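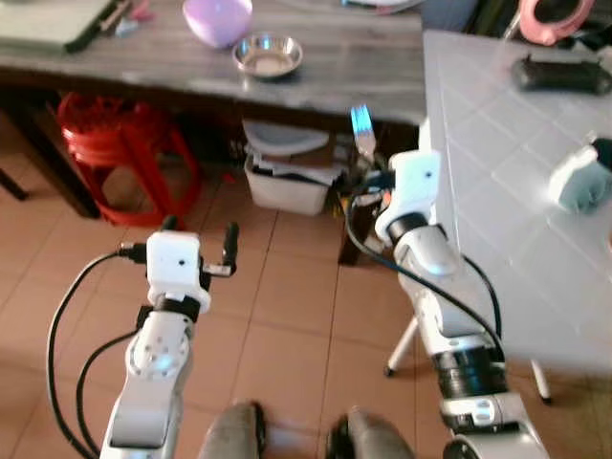 Fork (table utensil)

A fork is a hand-held utensil consisting of a handle joined to a head that divides into narrow, parallel projections called tines. It is used to pierce, lift and hold food, and in the serving trade to steady a joint while it is carved. The table fork is normally one piece of metal. Forks for cooking and for garden use share the name and the general form but are treated separately.

Parts

The handle ends in a widened portion, the terminal, which may be plain or decorated. It narrows toward the neck and meets the head at the root, the solid area from which the tines extend. The spaces between the tines are called slots. Seen from the side, most table forks curve twice: the neck rises and the tines dip, so that food resting on the head does not slide back toward the hand.

Tine count varies with purpose. Carving forks commonly have 2 long tines. Dinner forks usually have four, and three is frequent in fish and pastry patterns. On some pastry forks the left tine is broadened to serve as a cutting edge.

Materials and manufacture

Stainless steel is the usual material for everyday forks. Silver, silver plate and nickel silver are found in formal services, and wood and plastic in disposable ware. A steel fork is generally made by the following steps: a flat blank is cut from sheet, the blank is rolled to thin the head, the outline is trimmed, the slots are punched, and the piece is pressed between dies to give it its curve and pattern. Grinding and polishing follow. The inner faces of the slots are the hardest surfaces to finish, and in cheaper ware they are often left rough – a common point of inspection when flatware is graded.

The Skoreck pattern, produced at Skutamden, is 200 mm long in the dinner size and has a plain terminal. Its makers sold it in boxed sets of 6. The related Pudine pattern has the same head on a shorter handle. Mounir Bouazza's handlist of Skutamden flatware, dated 2009-03-13, treats the two as a single pattern in different sizes. Earlier sale lists keep them apart.

Placement and storage

In the common Western table setting, forks lie to the left of the plate with the tines up. The fork needed first is placed farthest out. In older French practice the tines are turned down, and on such services the maker's decoration is found on the back of the handle.

Forks are stored flat in divided trays or upright in cylinders. Upright storage with the handles uppermost keeps fingers away from the part that touches food. In dishwasher baskets the tines are often placed upward, which exposes the slots to the spray. Dried egg and starch tend to remain at the root and may need a brush.

See also

Knife (table)
Spoon
Table setting
Flatware patterns of Skutamden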